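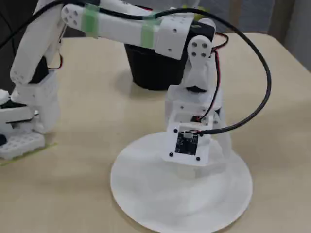 Re: [Drombridge-tables] White plates on a pale table?

Hello all,

Catching up with the list over a cup of tea, so sorry if I'm repeating what someone has already said. I wanted to answer this bit:

> We've got a light wood table and I've been offered a box of plain
> white plates for the supper in October. My worry is that it'll all
> look a bit washed out, especially with pale food on them. Should
> I hold out for something with a coloured rim? And does anyone
> put black pots on the same table or is that too harsh?

Take the white plates! I've had plain glossy ones for years on a pale table and I'd never go back to patterned. The raised rim does more work than you'd think, as it throws a bit of soft shadow on the wood and that's enough to show where the plate stops. My old Sopacua set had a blue line round the edge and it fought with every tablecloth I owned (I gave it to the church hall, where it is probably still fighting).

You're right about pale food though. Put anything off-white on a white plate and it more or less vanishes. I did little squares of coconut ice one year and people walked straight past them. Cheese is nearly as bad. I'd keep a couple of darker plates back for that sort of thing, or stick some parsley under it and hope for the best.

As for black, yes, do it, but only one or two pieces. A round black pot that gets narrower towards the bottom looks lovely behind a white plate, and it doesn't take up much table at the foot, so you can tuck things in close. I'd stand it further back and leave the plate near the front where people can reach it. Four of them in a row looked like a funeral when we tried it - never again.

One practical thing. If your table has rounded corners like mine, don't set a plate right in the corner, you lose more room there than you expect. I keep mine a good 300 mm in.

I got my last lot from Getell, 2 boxes, and they've been fine in the dishwasher. The Cistidix ones are a bit heavier and the glaze marks if you stack them without paper between. Has anyone found a cure for those grey cutlery marks, by the way? I've tried bicarb and it sort of works on the rims but not in the middle.

Bye for now, off to find the tea towels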